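Cutthorpe Makers Forum > Clubs and Students > Student projects

Thread: Wumbei gripper project – is anyone else unconvinced?

brickdust_ian
Posted 3 March 2024

I help out with the student robotics club at Brerham on and off, and I've been asked whether I'd back another term of the Wumbei project. For those who haven't followed it, the students carry a hand-held gripper round the workshop, pick things up with it, and the recordings are meant to teach an arm to do the same. They've got 3,181 recordings so far. I asked what the arm can now do that it couldn't do before Christmas and got a lot of talk about the recordings.

I'm not against it. I'd just like to hear from people who have run something like this with students, because from where I stand it looks like a great deal of collecting and not much robotics.

solder_and_tea
What's the task? If it's "pick up anything" then you're right to worry. If it's one object on one table, 3,181 is plenty and they should have had a go at training weeks ago.

brickdust_ian
Officially it's "move a container from a tray to a marked spot". In practice it drifts. One week it's containers, the next somebody wants to do cables.

Ilona Takács
I'm one of the students, so take this as biased. The cables were one afternoon and they aren't in the 3,181. We keep them in a separate folder.

The reason we haven't shown the arm doing much is that the first model was bad and we said so in the write-up. It got the container 3 times in 60 tries. We think the grip was fine and the approach was wrong, because half of us come at the tray from the left and half from straight above, and the model ended up doing neither.

hexkey_hoarder
3 in 60 is 5 per cent. I've had better results from a bent coat hanger.

solder_and_tea
Fair play for publishing it though. Most student write-ups I read have one video of the one time it worked.

Krum Stojanovska
I supervise the Brerham lot two evenings a week. Ian's question is reasonable but I think he's asking it too early. The old club project was a line follower, every year, and every year it followed the line. The students learnt to copy last year's code. With this one they've had to learn calibration, timing, how to label things, and how to throw data away. I'd call that robotics.

brickdust_ian
Krum, I'd call it clerical work with a motor at the end. I've sat in on a session. Most of it was waiting for somebody to check the tracking.

I'll go through what bothers me properly, as I've been accused of grumbling without detail.

First, the workshop itself. They record in the same room everybody else uses, so the background is shelving, helmets, whatever bag got dumped there that day, and people walking about. I was told this is good for the model as it learns to ignore clutter. Maybe. I was also told the lighting doesn't matter, and then told the early recordings were thrown out over the lighting.

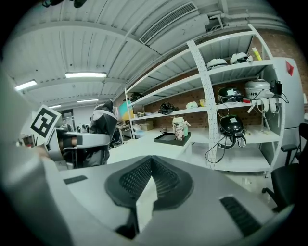 Second, the markers. If the whole point is that you can carry the gripper anywhere and learn from it, why does the work still lean on printed marker cards? Knock one and you've lost your reference, and I don't believe for a minute that everyone owns up when they knock one.

Third, the rubber pads. The students like them and I can see why, they give a bit and they don't scratch. But a soft pad hides a sloppy grip. A person holding the gripper can feel when the thing is about to slide and will tighten up without thinking. The arm won't. So you're recording a skill that lives in somebody's hand and hoping it turns up in the numbers.

If someone can answer the third one I'll happily stop moaning.

solder_and_tea
The third is your best point. The first I don't buy. If it only works against a clean wall it's no use to anyone.

The usual answer on grip is to log how far the jaws close and let the model learn that along with the path. It doesn't give you feel but it gives you something. Ilona, do you log it?

Ilona Takács
We do now. We didn't for the first batch, so those are only any good for the approach.

On the markers, we check the cards at the start and end of a session. If one has shifted we drop the whole session. It's annoying and people do complain, but I don't think anybody hides it.

hexkey_hoarder
Drop the whole session? We did a sorting project at Lindberg with the sixth form and if I'd told them to bin an evening's work they'd have walked out.

Krum Stojanovska
A couple did walk out, to be fair. They're building a boat now.

wobblyaxis
Coming at this from the parent side. My daughter does this club and she can explain to me why two people recording the same thing differently is a problem. She couldn't have told you that a year ago. Whether the arm ever picks the thing up I don't much care.

brickdust_ian
I do care, that's where we differ. If it's a course on being careful with data then call it that and I'll back it. It's down on the form as a robot that moves things.

Ilona Takács
Would this settle it? We pick one approach, from above, and only use recordings that have the jaw log. Same 60 tries as before, same container, and you stand there and do the scoring.

brickdust_ian
I'd want to put the tray down myself each time, within the marked area. And no picking which run counts.

Ilona Takács
Fine by me. Krum?

Krum Stojanovska
Fine, but give them until the end of March. The retraining has to share the one decent computer with the boat people.

solder_and_tea
Post the score here whatever it is please. I'm guessing up to 20 and I'd be pleased with that.

hexkey_hoarder
Put me down for four.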